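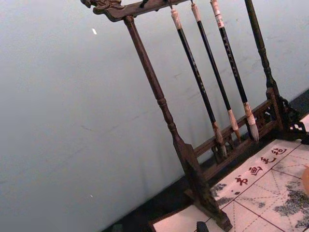 图1 龙头笔架,左边那支笔头发灰,右边那支还白着

二月,下午,书画工作间

今天没开新活,一整天都耗在笔架和毛笔上了。本来只打算把架子擦一擦就收工,结果越擦越想管,擦完架子管笔,管完笔又去翻墨,翻到最后天都黑了。趁还记得,把做过的、想到的都写下来,乱一点没关系,反正看的也就咱们几个。

先说架子。深褐色的木头,带雕花,横梁头上是一个龙头,两边立柱是车出来的,中间一串圆疙瘩加几道箍,往下变方,落到雕花的脚上。好看是真好看,积灰也是真能积灰!龙嘴卷起来的那个弯、立柱上每一道箍的底下、还有下面那块镂空的花板,全是藏灰的地方。平时拿抹布一撸觉得干净了,凑近一看,槽里一道灰线,跟描过似的。

我的擦法(给下次轮到的人参考):

先用干的羊毛排刷从上往下扫,龙头先扫,再横梁,再立柱,最后是下面那根横档和花板。排刷用小号的,大号的扫不进镂空里。扫的时候另一只手扶住立柱靠下的地方,别去捏龙头,捏出来的手印比灰还难弄。

扫完用棉签。棉签蘸一点点温水,在纸上按一下再用,要的是潮,不是湿。我这回一共用了46根,数是因为棉签算在耗材本子上,要报数。花板那块最费,一个小孔转一圈棉签头就黑了。上次我图省事拿竹签裹布去捅,把布丝挂在棱上了,拿镊子夹了半天,所以这次老老实实用棉签。

擦完敞着晾,别对着暖气。我坐着等的那会儿把隔壁桌上的旧毛边纸理了一遍,能裁的裁成小条,留着吸笔用。

最后上蜡。这回试了Skitus那罐软膏,之前一直没舍得开。味道有点像松节油,但没那么冲。用法是布头沾一点,薄薄地推开,等它发雾了再用干净布抛。我第一遍推厚了,箍的凹槽里积了一圈白,拿软毛牙刷刷了两遍才出来。第二遍学乖了,凹槽的地方只用布上剩下的那点余蜡带过去,正好。现在立柱那几道圆边有点亮,又不是油汪汪的那种亮,我很满意,路过都要看一眼。

Benoît Delaunay进来拿东西,站在旁边看了一会儿,问我为什么不直接喷一遍保养喷雾。我说喷雾会落到笔头上啊!他说那就把笔摘下来再喷。呃,这么说也对。但我还是不喜欢喷雾,喷上去以后摸着滑滑的,过一阵子粘灰更厉害。这一条算个人偏见,先记着,等有空拿块废料两边各弄一半,放一阵子再比。

然后是笔。

先说挂法。笔是黑杆,顶上那截是奶油色的,挂在横梁的小钩上。挂上去之后笔尖离下面那根横档不远,这个距离我一直有点不放心。笔刚洗完含着水,笔头会比干的时候长出一点来,要是尖子碰到横档,干了就是一个弯钩,再想捋直就麻烦了。所以洗完先平放,底下垫一条毛边纸,让它吸掉一部分水,等笔头收拢了再挂。这个顺序请大家都照做,我已经救过两支弯尖的了,不想再救第三支。

左边那支笔头发灰,蘸过墨的笔都这样,灰归灰,不等于没洗干净。怎么判断?我的办法是:洗到水清以后,把笔头按在白纸上,按出来的水印要是没颜色,就行了。要是水印边上还有一圈淡灰,说明根部还有墨,得接着洗。根部最要紧,墨在那儿干住了会把毛撑开,笔头就再也收不成尖了,写出来开叉,怎么舔都没用。

洗根部的手法,我写细一点,因为每次新来的人问的都是这个:

水用凉的或者微温的,热水千万别用,笔头是胶粘进去的,烫几回就松了。水流开小,让水顺着毛往下走,不要笔头朝上对着龙头冲。拇指和食指捏住根部,轻轻捻,放开,再捻,墨会一股一股地出来。别拽。拽掉的毛不会长回来。捻到没有黑水了,换清水碗里静泡一小会儿,水面只没过笔头,别泡到杆子。泡完再捻一次,往往还能出来一点,每次都觉得冤枉,明明刚才已经清了。

肥皂我一般不用。有人喜欢用,说洗得快,可是羊毫用多了发涩,蘸墨也不匀。实在干硬的笔另说,那种得泡软再慢慢来,急不得。

右边那支顶上有一圈红白的签条,笔头还是白的,尖子收得很好。我的意见是它就专门留着做清水笔,晕染、接水都用它,谁也别拿去蘸墨。签条先不撕,留着好认,大家一眼就知道是哪支。如果哪天真有人蘸了墨,请当天跟我说一声,我不骂人,只是想早点洗,墨过了夜跟没过夜差得远。

杆子也擦了。黑杆子上有一行浅色的小字,擦的时候别来回搓,顺着杆子轻轻走一遍就够。我以前有一支笔,字就是被自己擦没的,后来再想配同一款,拿着光杆子去店里,老板也认不出来。从那以后我对带字的杆子都特别客气。

中间那支没什么好说的,挂着挺好,擦了擦杆子,又挂回去了。

接下来是墨。柜子里的墨汁我顺手试了两种,一种是Moncrieff的,一种是Ena的,都是上次别人送来让我们试着用的。各倒一点在小碟里,兑水,同一张生宣上画横线,从浓到淡排开。一共画了5道浓度,每道画4条,晾干了看。

Moncrieff的浓墨很黑,黑得有点死,淡了以后偏暖,边缘收得紧,适合写字。Ena的浓墨没那么黑,可是一兑水就好看了,淡墨里头有层次,水痕的边是慢慢散开的,像雾。我个人更喜欢Ena的淡墨,写小字可能会嫌它跑。另外Ena那瓶的盖子设计得真不怎么样,一拧开就往外流一圈,瓶口永远是黑的,我手上现在还有一块洗不掉。下次用它先在底下垫个碟子。

洗起来也有差别。Moncrieff的要多洗一会儿,根部总觉得还藏着一点;Ena的几下就清了。这个没做对照,笔不是同一支,用的时间长短也不一样,只能算个印象。要认真比,应该拿两支一样的新笔,蘸同样多,放同样久,再洗。写到待办里了。

纸的事。Donine那包生宣开封了,整包是168张,我今天裁掉了几张做试墨,裁下来的边没扔,夹在纸样本的最后。手感偏软,吸水快,第一笔下去要比平时手快一点,不然就洇成一团。我头一条横线就洇了,胖得像条蚕。写字的同事可能会觉得它不听话,画画的应该喜欢。打开以后请用原来的纸包好再放平,别立着,立着边上会卷。

关于架子放哪儿,再啰嗦几句。背后是那面浅浅的灰蓝色墙,挂笔的时候看着特别清楚,哪支毛散了一眼就能看出来,这个背景我很喜欢,不要换地方。要注意的是别让太阳直晒,木头晒久了会褪得一块深一块浅,笔头晒干得太快也会发脆。Benoît提过把架子挪到窗边,说光线好、好拍。拍的时候挪过去可以,拍完请搬回来。搬的时候托底座,两只手,先把笔全摘了。千万不要提着横梁走!那根横梁是用来挂笔的,没打算让人当把手。

还有一件小事:挂笔的线圈。我顺手看了一遍,没发现要断的,但线圈这个东西说断就断,一断笔就头朝下砸下去,笔尖先着地。所以我剪了几段备用的细棉线,放在抽屉靠里的小纸袋里,袋子上写了"笔线"。换的时候打平结,线头留短,别用火燎,棉线燎了发脆。以后谁洗笔,顺手轻轻拉一下线圈,松了就换,不用来问我。

待办,随手记:

两支同款新笔,比较两种墨洗起来的难易。
废料上试喷雾和软膏,左右各半,放到下个月再看。
小号羊毛排刷再买一把,现在这把开始掉毛,今天有几根落在花板的孔里,又多用了棉签。
棉签补货。
清水笔的事在洗手池旁边贴个条,字写大一点。
Ena那瓶的瓶口擦干净,盖子看看能不能配别的。

傍晚又拿那几条裁好的毛边纸试了试吸水,效果比厨房纸好,不掉屑,用过的晾干了还能再用一次,颜色难看点而已。已经裁了一叠放在池边,随便拿。软膏的罐子记得盖紧,我闻着它有点挥发,放在柜子最下层了,跟墨汁分开放的。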